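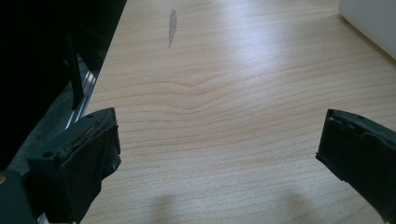

Nomley Handling Project
Progress report to the Stenby Fund, equipment line
Prepared by Kobe Goossens
February 2021

Status

The handheld grippers bought under the first payment are in daily use at the Trultidel site. The equipment line is under budget. One purchase has slipped and we are asking to move money between two headings. Details follow.

Spent so far

The main order went to Echeverría, who supplied the handheld units with their mounts and cables. Storage drives were bought separately and cost $539, including shipping. We also bought a spare parts kit for $273. It was not in the original plan. The kit covers screws, finger blanks and a first set of pads, and we have already drawn on it.

Finger pads

Pads are the part we underestimated. The original budget treated them as part of the gripper and set nothing aside for replacement. In use, the covering on the inner face of a finger starts to fray along the top edge, and the material underneath begins to show. Once the covering hangs loose it folds over the tip, and small items no longer seat the same way each time. The plastic fingers themselves have held up and we do not expect to replace them this year.

Staff now check both fingers before a session and write the pad condition in the log. A worn pad is changed before the next recording block. We would like to order 40 pads at once, which should carry us to November and gets us the lower unit price.

Work surfaces

Sessions are run on ordinary office desks. The plan included a dedicated bench, and we have put that off. The wood finish gives some glare under the overhead lights, and marks on the surface show up in recordings. For now we are changing the lamp positions and wiping down between sessions. If that is good enough, the bench can be dropped from the plan. We will report on this in the next period.

Delayed

The second charging station has not arrived. Echeverría has given two delivery dates and missed both. We have not paid for it. One station is enough for the present schedule, but not if a second shift starts.

Request

We ask for approval to move $2,000 from the bench heading to consumables and spares. The total award does not change. The money would pay for the pads, adhesive and a second parts kit, with the balance held for repairs outside the supplier warranty.

Next period

Place the pad order once the transfer is approved.
Get a firm date for the charging station or cancel it.
Compare recordings under the old and new lamp positions.
Send quotes for the bench in case it is still needed.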